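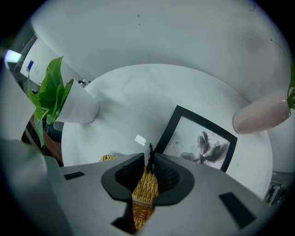
Maximiliano Tapia wrote in to ask whether he could skip the soak, as his Gallardo kettle already looked clean inside. Please don't, Maximiliano! The first boil always tastes of the factory, and I've had tea ruined by it.

Setting up your kettle for the first time

1. Take out all the packing, including the card ring under the lid (I missed mine).
2. Fill to the 500 ml line with cold tap water and add a good squeeze of lemon.
3. Boil, switch off and leave it to stand until it's cool enough to pour away.

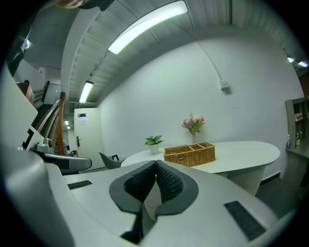 4. Rinse twice, then boil a plain kettleful and tip that out as well.
5. For green tea, turn the dial to 80 and wait for the click.

Note: the dial sticks a bit for the first week or so, mine did until I'd used it every morning, Sunday lie-ins included.

Caution: never fill past the top line. It spits, and the steam comes out at the spout end, so keep your sleeves back. Unplug it before you wipe the base.

Last updated: March
Filed under: Kitchen how-tos, Kettles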